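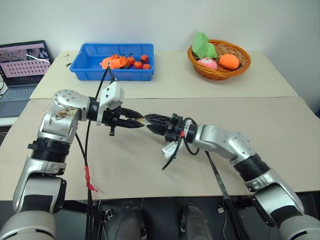 Ataahua Harawira wrote in to ask whether the softening plant at Plemmont runs on salt or on lime, and whether visitors are let into the filter gallery. Salt, and yes, as far as the handrail.

The open day was held on 31 July 2022. Entry was by the lower gate, where boots and ear defenders were handed out. Groups were taken round by the shift engineers and the full circuit took a little under two hours.

Raw water comes from three boreholes in the chalk. It is hard, and the works softens part of the flow and blends it back with the rest. The ion exchange vessels are steel, rubber lined, and stand in a row along the north wall. Each is regenerated with brine after 1,000 cubic metres. The earlier setting was 800, changed in February when the resin was replaced. Spent brine goes to a covered tank and leaves by tanker.

The filter gallery is the oldest part of the site. The valves are by Boychuk and still carry their original handwheels, although all but two are now driven by Diltus actuators. Backwash was shown on filter four. Air scour came first, then water at a low rate, then at the full rate until the overflow ran clear. The noise made most questions impossible.

Sampling is done at the outlet main. The bench instrument for hardness is a Brelora unit, checked every morning against a standard solution. Its readings are still copied by hand into a bound book, and the engineer on duty saw no reason to stop.

The high-lift pumps were under maintenance and could be viewed only from the doorway. Parking is limited to 20 cars, and the bus from the station stops at the top of the lane.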